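Did Fatos Grgić owe Zlatko Tomić that hug? (Kelmendi Hour reunion, spoilers)

Celebrity Talk > TV Interviews

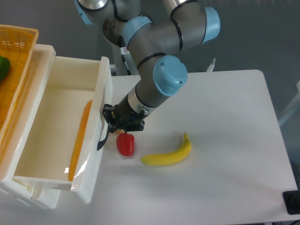 White robot arm with a black gripper, over a white tabletop

marigoldporch wrote:
Hello everybody, I hope you all had a good week. I finally sat down last night with my tea and my blanket and watched the Kelmendi Hour reunion from start to finish, and I have been stewing over it ever since, so I thought I would bring it here where people understand me (my husband left the room during the opening credits).

For anyone who missed it, this was the special where they brought back the old cast of Clestlow and sat them all on those long couches. It was lovely for the most part. They showed the clip of the wedding in the rain, and the one where the bakery burns down, and I cried at both just like I did the first time. Then Zlatko Tomić comes out as the surprise guest, the audience goes wild, he walks over with his arms wide open, and Fatos stays in her seat and shakes his hand. A handshake! After they played husband and wife for all those years!

I have loved her since the very first season and I will go on loving her, but I thought it was cold, and I felt bad for him standing there. He sort of patted her shoulder and went and sat at the far end. What did the rest of you think? Am I being too soft?

Denny_in_Nasdale wrote:
You are not being too soft, marigold, you are being kind, and I always enjoy your posts. But I come down on the other side of this one. Did you read her book? Go look at page 71. She doesn't name him, but she talks about a costar who told the writers she was "getting difficult" when all she had done was ask for the same dressing room setup he had. There was only ever one costar that could be. If somebody did that to me at work I would shake his hand too, and I'd think I was being pretty generous.

marigoldporch wrote:
Oh, I have the book, Denny, my sister gave it to me for my birthday, but I confess I skipped around to the parts about the bakery fire. I will go find that page tonight. That does change things a little if it's really him.

kettlecorn_kate wrote:
It's a big if, though. I've read that page too and she says "a man I worked with." Clestlow had an enormous cast! It could be the fellow who played the doctor, it could be the brother, it could be someone from the play she did before any of this. People on this board decided it was Zlatko the week the book came out, and now everybody repeats it like she said it herself.

I also think folks are forgetting that he sent flowers when her mother passed. She talked about it in that long magazine interview and she was very warm about him. You don't talk that way about a man you can't stand.

Denny_in_Nasdale wrote:
She was warm about the flowers, Kate. I read it too. She said they were beautiful flowers.

kettlecorn_kate wrote:
Well, I'm going to let you have that one because it made me laugh, but I still don't agree with you.

old_rerun_fan wrote:
Good evening all. I don't post much but I have watched Clestlow through 2 times now, once when it was on and once with my granddaughter over the summer, so I feel I have earned an opinion.

My complaint is with the producers. You don't spring a surprise guest on a person on live television when there is history there, and there was history, whether or not it's the history Denny thinks it is. They knew what they were doing. Watch the host when the music starts — she is looking straight at Fatos and she is not looking at the door at all. They wanted a moment and they got one. In my day a talk show host would have had a word with you in the hallway first and asked who you were comfortable sitting with.

I'd have liked more time with the younger cast, too. The boy who played the paper carrier is a grown man with a restaurant now and they gave him maybe one question, and it was about his hair.

marigoldporch wrote:
The hair question! I wanted to reach into the television. He had such a nice story starting up about learning to cook from the lady who did the catering on set, and they went right over him to get to the commercial.

tvguidepile wrote:
Sorry to be the grump, but it wasn't live. The Kelmendi Hour tapes in the afternoon and airs that night. My cousin was in the audience for a different episode in September and she said they stop and start all the time, and guests can ask for a do-over. So if that handshake made it to air, Fatos was fine with it being there. I don't see a scandal. I see two people who used to work together saying hello.

old_rerun_fan wrote:
I stand corrected on the live part, thank you. I'm not so sure about guests getting a do-over whenever they like, though. That may depend on how big a name you are. And a thing can't be a surprise twice.

Denny_in_Nasdale wrote:
I'd like to hear more from the cousin, please. Did she see anybody good?

tvguidepile wrote:
A man who trains parrots. She said he was wonderful.

lindy.b wrote:
Hi friends, I'm coming in from the Ondano side of the board, where we mostly talk about the channel's new shows, but somebody linked this and I had to come over. Two things I haven't seen mentioned.

First, Fatos hurt her back doing that stage tour. She told the audience at the Nasdale show (I was there, up in the balcony, with a terrible view and a very tall man in front of me) that she was going to do the question part sitting down and she hoped we'd forgive her for it. She was so gracious about it and she stayed until the last person had asked their question. If you watch the reunion again, she doesn't get up for anyone. She doesn't get up for the doctor either, and everyone knows they're the best of friends.

Second, there is a bit right at the end, under the credits, when they're all milling around and the sound is off. Zlatko leans down and says something in her ear and she laughs with her whole face. I played it back 3 times to be sure it was her and I would swear to it.

marigoldporch wrote:
Lindy, bless you, I turned it off before the credits because the cat wanted to go out. I am going to go back and watch. I did not know about her back at all and now I feel like a heel for calling her cold.

kettlecorn_kate wrote:
Don't feel bad, marigold, you couldn't have known, and it's only a talk show. But I would like it noted that the doctor did get a hug, sitting down. He bent over and she put both arms around his neck. I'm on Zlatko's side and even I noticed that.

Denny_in_Nasdale wrote:
THANK you, Kate. She could have done the same for Zlatko if she'd wanted to. The laugh at the end could be anything. I laugh at things my brother-in-law says and I would not lend that man a rake.

lindy.b wrote:
It didn't look like a brother-in-law laugh to me! But I'll grant you I'm a softie and I want them to be friends. I grew up on that show. We had the whole family in one room for it, with my grandmother shushing everybody, and I suppose I'm holding on to the idea that the two of them liked each other as much as we liked them.

old_rerun_fan wrote:
That was very nicely put, Lindy. I think a lot of us are in the same boat.

Does anyone know if Ondano is going to put the reunion up to watch again? I recorded over mine with a ball game and my granddaughter is not speaking to me.

tvguidepile wrote:
It's up now, under specials and not under Clestlow, which took me far too long to work out. They've left the credits on, so you can see Lindy's laugh for yourself.

marigoldporch wrote:
Just back from watching it again, and I read page 71 while the kettle boiled. I see what you mean, Denny, and I also see what Kate means, because she really doesn't say who. The laugh is real, though. I think I'm going to stay on the fence on this one, and I'm starting the series over from the beginning tomorrow if anybody wants to watch along. I'll put up a new thread after supper.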